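**List:** ouali-users
**Date:** 2020-11-21
**Subject:** Re: Ouali 3 import drops trailing zeros in part numbers

> We moved our parts catalogue from Mimusell to Ouali in October. The export
> was a plain CSV, 967 rows, no embedded line breaks. After import the row
> count matches, but part numbers such as 410.300 come through as 410.3, and
> a few of them now collide with existing entries. The import log shows no
> warnings. Quoting the column in the CSV made no difference. Is there a
> setting for this, or do we have to fix the rows by hand?

Quoting won't help. The Ouali importer strips the quotes first and guesses the column type afterwards, so "410.300" and 410.300 are the same value by the time the guess is made. It reads the first 300 rows of each column, and if every non-empty value parses as a number the column is typed as decimal. Trailing zeros are then lost on write. A collision doesn't raise a warning unless the column is flagged as unique, and that flag is off by default.

The column type can be fixed before import with a map file. Put it in the same directory as the CSV, with the same base name and the extension `.map`:

```
[columns]
part_no = text, unique
descr = text
qty = integer
price = decimal(9,2)
```

Columns not listed are still guessed. The names must match the header row exactly, including case. Mimusell pads its header names with a trailing space in some exports, and a padded name will not match; the importer ignores the map line without saying so. Check with:

```
head -1 parts.csv | cat -A
```

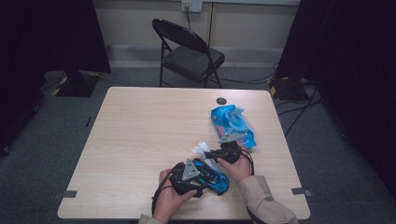

Do not try to repair the existing table in place. Changing the column from decimal to text converts the stored value, and the stored value has already lost its zeros. Drop the table and import again from the original CSV. If you have edited records since October, export those first, keyed on the internal record ID, and merge them by hand afterwards. The part number is no longer a safe key for that step.

A second point on the same export. Mimusell writes dates in day/month order with no leading zeros. Ouali takes its date order from the locale of the server process, which may differ from the locale of the person logged in. On our server the service started under the C locale and read everything as month first, and any row with a day above 12 was imported with an empty date. The rest were imported with the day and month swapped. Add this to the map file:

```
[dates]
order = dmy
```

I have tested the above on Ouali 3 with a Mimusell catalogue of similar size to yours. I have not tested it with the Brokuvetti connector, which bypasses the CSV stage and may have its own type rules. The connector's manual describes a `preserve_text` option, but I can't find it in the copy of the configuration we were shipped. If anybody on the list is running the connector in production, a copy of the relevant section would be useful.

For what it's worth, we keep a checksum of the part number column on both sides and compare the two after each import:

```
cut -d, -f1 parts.csv | tail -n +2 | LC_ALL=C sort | sha256sum
```

Run the same pipeline on a fresh export from Ouali, with the quote style set to none in both files. It assumes the part number is the first column and contains no commas. If the sums differ, run `diff` on the two sorted lists before letting anybody back into the catalogue.

--
Catalogue systems, Proslow
Plain text replies to the list, please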